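Bed packing demos, two-gripper set, notebook entry
2018-12-07
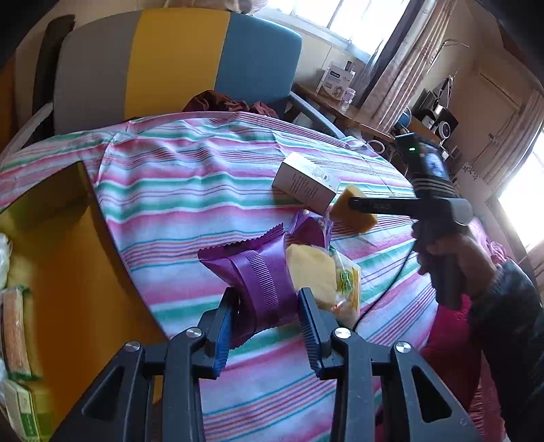 Sisay Trudholm, demonstration lead, Rutora project

Snacks on the bedspread again. Same pair of hand-held grippers as the last set, one in each hand. Purple packets, wrapped cakes, the white box and the orange-yellow carton with its flaps open. The cover stayed on the bed, stripes and folds included. Drivberg asked for soft surfaces and we had too few of those from May.

Task as written on the sheet: pick a wrapped item with either gripper, put it in the carton, go back for the next. The white box stays where it is unless it blocks a grasp.

Notes while they are fresh.

Purple packets. Best approach is fingers wide open, straddling the packet, then straight down until the tips touch the cover. If I close before touching, the tips ride up over the crimped end and the packet spins. On the cover you can push down a little further than on a table and get under the edges. Watch for pinching cloth along with the packet. I did it twice and dropped both takes.

Cake. Slow close. The sponge gives a lot before the fingers stop, and the trigger feels the same whether I have it well or am crushing it. Pressing the cake against the side of the white box helps, as the box acts as a backstop. The box slides if I lean on it. Need to decide whether bracing counts as part of the task or goes in its own folder. For now I have put those takes in their own folder.

Two hands. I keep wanting to move both at once. The policy from the last training run hesitated whenever both grippers were over the items, so today one hand waits open while the other works. Waiting hand stays low and still. It gets tiring in the wrist after 50 takes.

Tracking. Lost it on 2 takes, both when I turned the left gripper quickly toward the carton. Turning from the elbow was fine.

Light. Strong from the windows. I left the curtains alone so the takes would match each other. Check exposure on the early ones before they go in.

Counts. Set was at 1122 takes this morning by the log. Drivberg wants 2834 before the next training run, so there is a long way to go, and I would like some of the rest done on another bed cover.

To do:
Clean the blue pads, sugar gets into the ridges.
Retighten the pivot screws on the left gripper, slight play when closing.
Ask Drivberg about the bracing takes.
Buy more cakes. The squashed ones should not be used again, they hold the dent.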